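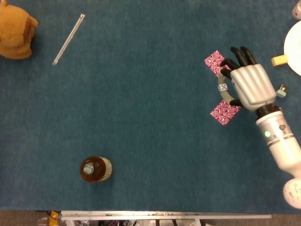
Tabletop work at Nkuna: a July gallery

Welcome back, and thank you for your patience, because I know I promised these notes before the end of last month and then went and rewrote half the planner instead. For anyone new, Nkuna is our little software project for getting a humanoid hand to pick up and move ordinary things on an ordinary table. I look after the planning side, which goes by the name of Podov, and Thabiso Mtshali looks after perception, which has had three names so far and is currently called Prenovar. Between us we also keep up a replay tool, Diditz, and I suspect we spend more of our week in that than in anything else. As usual I have kept it to a line or two for each bit of work, and as usual I have failed.

On the blue felt

We moved over to the teal-blue felt in the spring and I am still very fond of it. Prenovar used to trip over reflections from the old surface and report long thin objects that weren't there, and felt doesn't do that. It does collect lint, and for one rather trying afternoon the segmenter was proudly giving every speck its own track number. There is a minimum size filter now, and it is adjustable from the config file if your table is cleaner than ours.

The pink patterned piece

A favourite with me and a headache for everyone else. Two flat pink panels with a white swirly pattern, joined by a curved grey band, so that the whole thing looks a bit like a bow when the hand has hold of it. Podov wants one solid shape with one sensible place to grip, and the panels sit at different angles, so the collision model has to treat them as separate plates hanging off the band. The new planner does this by default. The old one drew a single enormous box around everything and then refused to put it down anywhere!

Fingers and thumb

Grip selection has changed quite a lot. Podov used to plan for the palm first and work out the fingers afterwards, which gave lovely smooth arm movements and some very awkward hands at the end of them. It now picks a finger arrangement first and asks whether the arm can get there. Planning takes 400 milliseconds in the ordinary case on our desktop machine, and I would like it to be less, but I have stopped apologising for it in meetings.

The clear straw

Thabiso would like it known that he chose this one himself and has nobody else to blame. A thin see-through tube lying on felt gives you next to nothing in the depth channel, and most of what Prenovar works with is the pale highlight down its length and the slightly brighter tips. His fix is to look for the two ends in the colour image and fit a line between them. It is a modest bit of code and I think it is the nicest thing in the release.

The bottle from overhead

Seen from straight above, a bottle is a circle inside another circle, and the cap on ours has a small round label on it, so there is one more circle for good measure. Prenovar would sometimes settle on the label and sometimes on the shoulders, and the estimated height would jump up and down between one update and the next. The tracker now holds on to its first good height unless it has strong evidence against it. If your bottles do something peculiar with this, please send me a recording, I should love to see it.

Things half out of view

Plush toys in corners, plates at the side with only part of the rim showing - the sort of thing you get on any real table, and the sort of thing we used to throw away. Anything touching the image border was simply dropped, and Podov would then cheerfully plan a path straight through it. Border objects are now kept as "known but unfinished" and given a generous margin. You can't ask for one to be grasped until more of it has been seen, but the arm will go round it.

Diditz, the timeline view

The replay tool has a proper timeline at last. You can drag to any moment of a recording and see the camera view, the tracked objects and the plan that Podov was following at that point, all lined up together. Before this we had three windows and a good deal of squinting. There is a little tick box for showing rejected plans as well, and I do recommend it, although on a slow laptop you may want to go and put the kettle on.

The test set

We are up to 318 recordings with 1,646 marked grasp attempts in them. Every change to either half of the software gets replayed against the lot before it goes in, and the full run takes nearly 27 minutes. That is just long enough to lose your train of thought completely, so there is a shorter set for everyday use, picked by hand from the recordings that have annoyed us most.

A word on stopping

The last change is a small one. When Prenovar loses the object in the hand, Podov used to carry on with the plan it had, on the grounds that the object was probably still there. It now slows down and waits for perception to catch up, then asks for a fresh plan if the object comes back somewhere unexpected. It makes the whole system look a little hesitant and I have grown used to it.

Next time I hope to have something on handing objects from one place to another across a busy table, and Thabiso has been muttering about cloth. The new build goes up on Friday, with the usual notes.

Yolandi Makhubela

Comments (5)

feltandfriends
Lovely to read one of these again. Does the two-ends trick work if the straw is bent? We have the bendy sort and they cause no end of trouble.
Reply

Thabiso Mtshali
It does not, sorry! One straight line is all it knows. If you have a recording of a bendy one I'd be glad of it.
Reply

marrow_and_pip
The border objects change has saved me writing my own very bad version, so thank you. Is the margin set per object or is it one value for everything?
Reply

Yolandi Makhubela
One value for everything at the moment, it's in the Podov config under "unfinished". Per object is on my list, but it's a long list.
Reply

oldgearbox
Timeline view is smashing. Please could the arrow keys step one frame at a time? My mouse hand isn't as steady as it was.
Reply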